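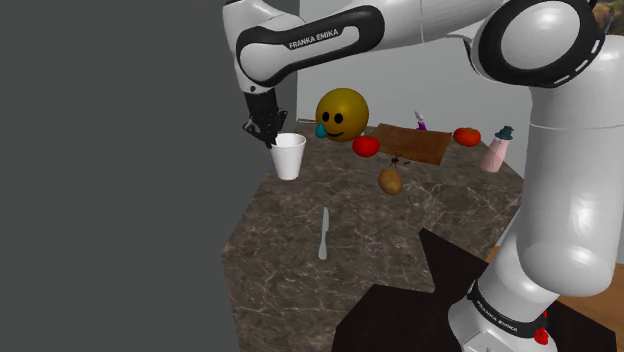 Ticket 171
Project: Selach (student team, simulation track)
Component: grasping / cup task
Status: open, waiting for answer
Opened: Sunday, September 20, 2020

Summary
The arm does not lift the paper cup reliably in the tabletop scene. The same code was working in May with the old cup model.

Setup
Franka arm with two-finger gripper, marble table, mixed objects. We use the Madero scene pack and the Wiegand grasp planner, both in the versions which the course gave to us. The controller is our own. Object positions are randomized at every reset.

What we expect
Gripper comes to the cup, closes on the wall or the rim, lifts, and holds it until the episode finishes.

What happens
We ran 200 episodes during the night. In 31 of them the cup was lifted and held. In the others we see two kinds of failure:
a) The cup is standing, the gripper comes down too low and one finger pushes the rim. The cup falls over.
b) The cup is already lying on the side, and the planner still gives a grasp from the top, as if the cup is standing.

Log from a typical bad episode:
reset ok
plan ok, candidates: 29
approach ok
close: contact left finger only
lift: object not in hand
episode end: fail

Things we tried

1. Lower closing speed. It helped a little for failure (a), no change for (b).

2. More friction on the finger pads. No difference that we can see. We put it back to the default value, please do not change it again without writing in this ticket.

3. Removed all other objects from the table, to check if the planner is confused by the knife or by the board. Same result, so the clutter is not the reason. The objects are back now.

4. Looked at the collision mesh of the new cup. Here we found something. The visual model is hollow, but the collision model is a closed solid. So when a finger tries to enter the mouth of the cup, the physics pushes it away. For a grasp on the rim you need one finger inside and one outside, and with a closed mesh this is impossible.

5. Exported a new collision mesh, made from several thin convex parts, open at the top. We tested first with the cup lying on its side, mouth toward the gripper.

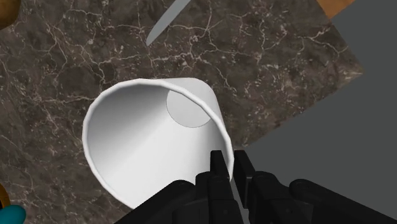
With the new mesh the fingers can go into the opening and the cup does not jump away. So point 4 is confirmed for us. The lift is still not good, but this is now a different problem: the planner chooses the pose from the bounding box and does not look at the orientation of the cup.

6. Gave the real orientation of the cup to the planner by hand, for one episode only. The approach direction was correct. We did not repeat it enough to say more.

Questions to the course staff
- Is it allowed to replace the collision mesh for the Devholm round, or must everybody use the file from the scene pack?
- If it is not allowed, can the file be corrected for all teams? We can send our version.
- Does the planner have an option to read the full object pose? In the manual we found only "use_bbox", and when we set it to false it gives an error at start.

Next steps on our side
Run the full night test again with the new mesh and the same random seeds - the results will be added in this ticket. The orientation fix goes to a separate branch, please do not merge it before we get the answer about the rules.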